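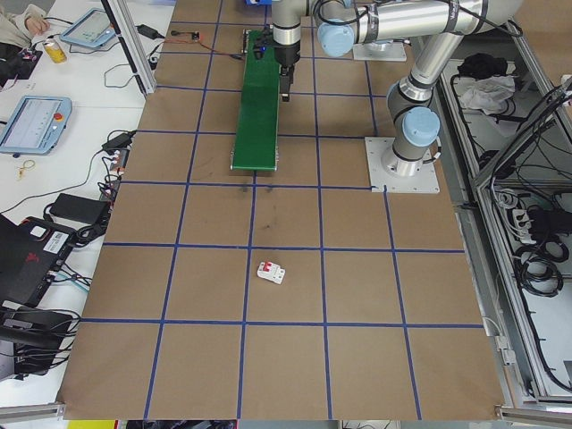 Tuesday, 4:30 pm, Prita project

Long afternoon, but a good one! Sushil and Sihan got the arm taught to the new pick point by the belt, and then we spent far too long arguing (very cheerfully) about which grid square should count as home for the breaker. Sihan wants it straight below the end of the belt, Sushil would like it one column over so the wrist has a bit more room to turn, and I can see it both ways, so we'll try both.

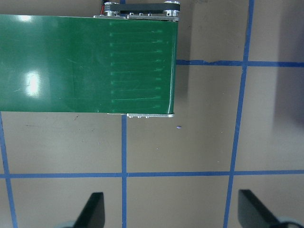
Belt speed is set to 100 in the script for now, and I've left the pause after each drop at 2000 ms, which feels terribly slow when you're standing there waiting, but please leave it alone until Naveen has gone through the stop routine with everybody. He promised to do that before the August demo, bless him.

Still to do: rename the saved points (p1, p1new, p1new2, oh dear) and ask Santosh for more blue tape.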